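Subject: Re: [surfaces] Gray marks on a pale tabletop
Date: 24 August 2025
List: Zeltside furniture care

On the Zeltside list a member wrote:

> The top is light wood with wavy grain, oiled in April with
> Burimeo. It now has a gray mark near one side. Do I sand the
> whole top or only the mark? I have 3 grades of paper and half
> a can of oil left.

Do not sand yet. I have the same question open on a top of my own, also pale, with the grain running lengthwise and arching in the middle.
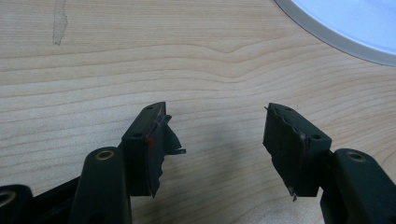
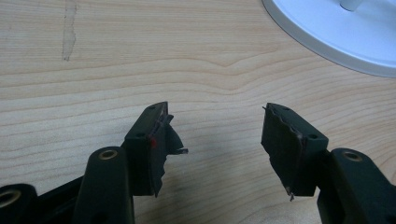

Light wood tabletop, wavy grain in both; gray mark at upper left in the second.

My mark is narrow, irregular and comes to a point. I can't tell from its look whether it is a stain or a scuff, so the order of work is as follows.

1. Wipe with a damp white cloth, along the grain. Let it dry overnight before judging the color.
2. If the mark is still there, try a soft eraser. Scuffs usually lift at this stage – stains do not.
3. If it remains, use Pakzad wood cleaner at half strength on a spot underneath the top first. Two passes at most.
4. Sand last, and sand full length between two grain lines. A sanded patch on blond wood shows as a pale oval once oiled.

Move anything with a base off the top before you start. Oil left standing against a rim leaves a ring.

On quantity: my top took 64 ml for the first coat and less for the second. Half a can will do for a repair, but not for a full recoat. The Vullaver oil can go over Burimeo, though it dries slightly yellower, so test it underneath as well.

Which grades of paper do you have? Anything coarser than 180 should stay in the drawer.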